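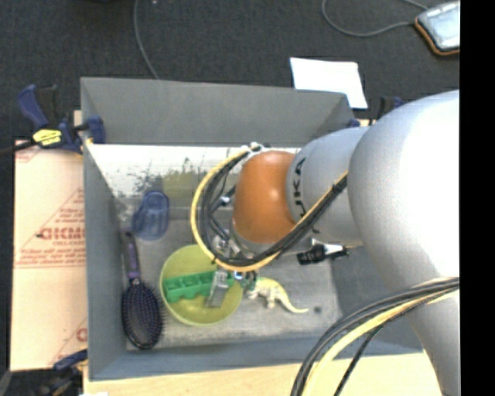 A gray bin, more or less the color of my July.

4 min read

I moved to Sollitz with 25 boxes and a firm belief that I would unpack them all in a weekend. I'd like to have a word with that person. Eleven of those boxes are still in the spare room, which I now call the spare room only because "the box room" sounds like I've given up.

The trouble with moving is that you find out what you own. I own 3 cheese graters. I don't remember buying any of them and I'm not sure I like cheese enough to explain the second one. I own a bag of keys that open nothing, a waffle iron I have been promising to use since two apartments ago, and a single ski pole.

My plan was to be strict. I read one of those decluttering books (it was in a box, under another decluttering book) and it told me to hold each thing and ask whether I would buy it again today. This works well for the ski pole. It works badly for a drawer of phone chargers, where the answer is no, of course not, and then the following week you need exactly the one with the fat plug.

So I made piles. Keep, sell, donate, and a fourth pile that had no name and grew faster than the other three put together.

Selling went about as you'd expect. I put the waffle iron up on Goleo, where a very keen buyer asked if I would take 2 dollars for it and also drive it over to Kekley. I looked up Kekley. There is a ferry involved. I wished them well and kept the waffle iron, and to spite everybody I made waffles that night. They stuck.

The bookcase did sell, to a couple who came to the door at dinner time and took it away sideways in a car clearly meant for groceries. I was so pleased that I forgot to ask for the money until they were at the curb. They paid up. They also asked if I had any cheese graters, which I choose to see as a sign.

Donating is harder than it used to be. The thrift store in Sollitz has a printed list of things it won't take, and reading it felt like reading an inventory of my hall closet. No mattresses, no encyclopedias, no mugs with company names on them. I have nine mugs with company names on them. One of the companies no longer exists and I feel I should hold on to that one for the historians.

The movers charged me an extra 400 dollars for weight, so I have worked out that I paid good money to bring a box marked MISC KITCHEN DO NOT LOSE across the state. It had takeout menus in it. From the old town. I read every one of them standing up, and now I miss the dumplings at Yu more than I miss my actual neighbors.

The box room gets its turn next weekend. I've bought new labels.

12 comments · 31 shares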